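Speaker notes – "The box on the table: packing small things so they arrive"
Talk for the home sellers' evening, 12/3/23. Twenty-five minutes, then questions.

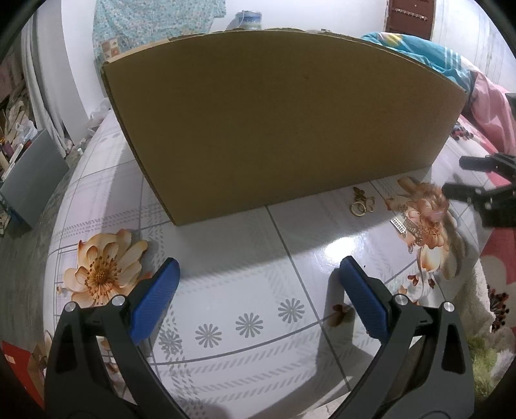 Slide 1. Brown box, butterfly keychain, my kitchen tablecloth.

Opening (2 min)

Good evening, thank you for coming. Say my name slowly. Say that English is my third language, and if I go too fast please raise a hand.

Leave the slide on while people sit down. Ask them: which thing on this table do you look at first? Most people will say the box, because it is large and it stands up. The keychain lies close to its lower corner, on the right, and it is very small next to it. Give them time to find it. Then say: this difference in size is my whole talk.

Short history of me, not too long. I sell small metal things from home: keychains, charms, hair pins. The shop is called Enemness. In my first year I sent out 596 parcels, and I packed all of them on the kitchen table. Then I moved the packing to a shelf in the hall and now it is back on the kitchen table again.

Part one: the thing itself (5 min)

Go back to the keychain on the slide. It is gold in colour, with a ring and two butterflies. One butterfly is a darker gold. The other is open, only the outline, so you see through it.

Explain why I like to use an open outline for teaching. It has many thin edges. Tissue paper goes into the gaps and holds on, and the customer has to pull it out in pieces. I had a complaint about this, a polite one. She wrote that she needed tweezers.

What I do now for open shapes:
Lay the piece flat on a card, ring at the bottom.
Fold the card over, no tissue inside.
Put the card in a small paper bag and close the bag with one sticker.

For solid charms tissue is still fine. If there are two charms on one ring, put a small strip of card between them, otherwise they rub each other the whole journey. (Pass round the sample cards here. Start at the left side of the room, last time they never came back to me from the right.)

Part two: the box (7 min)

I want to be careful here, people have strong feelings about boxes.

A big plain box is not wrong. I keep big boxes for the shop orders, when one customer takes many pieces together. The mistake is to take the big box for one keychain because the big box is what we have at home. I did this in my first December. I paid for the size, and I filled the rest with newspaper, and the newspaper made grey marks on the cards.

Ask: who has done the same? Wait for the hands.

Then my simple rule. Put the wrapped thing in the middle of the bottom of the box. If your open hand fits on every side of it, the box is too big. Go down one size and try again.

Look at the front of the box on the slide. No printing on it. I prefer plain boxes for two reasons. The label is easy to read, and I can use a box again if it comes back to me. A used box with old print must be covered with paper, and this takes more time than the packing.

Also look at the top edge, it looks quite curved on the slide. Use this to talk about cardboard in general. Before you use a box again, press the panels with your palm. If a panel goes in easily and stays in, keep that box for storage in the house and do not send it. Keep boxes away from the wall behind the cooker. I learned this with 17 boxes at once.

If somebody asks about suppliers: I buy from Conum for boxes and from Cullinane for the cards and bags. I get nothing from them for saying it. Cullinane has a minimum order of 3,000 bags, so it is better to share with a friend. I share with Pádraig Mac Suibhne, who sells fishing flies, and his bags and mine are the same size.

Part three: the table (5 min)

People laugh at this part but I ask them to listen.

My tablecloth has flowers, orange and peach and cream, and grey lines that make big squares. It is a cheerful cloth and my mother-in-law chose it. For packing it is a difficult cloth. Some of the printed flowers have brown and orange in them, and a small gold thing can disappear there very quickly. I once looked for an earring hook for some 3 hours, with a torch, and it was lying on a petal.

Now I put a dark tea towel on the table when I work with anything smaller than my thumb. A tray with an edge is also good, for the rings that like to roll.

The squares I do use. I put one order in one square, with its paper slip, and I do not start to wrap before every square has its slip. If your cloth has no squares, masking tape on the table does the same.

Glossy cloth: things slide on it. Put the box down first, and your elbow not on the same side as the open bags.

Practice (4 min)

Give each table one box, one card, one bag, one charm. Let them pack it and then change with the neighbours, who shake it close to the ear. If it rattles, open and try again. Do not correct people while they work, I do this too much.

The spare charms are in the Sameler tin, second compartment.

Questions (what they usually ask)

Tape or glue for the bottom? Tape, one long strip and one short strip across it.

Can I write "fragile" on it? You can. Pack it as if no one will read it.

What about padded envelopes? Good for one keychain on a card. For two charms I still prefer a small box.

Before leaving: collect the sample cards, give back the room key, take the tablecloth home.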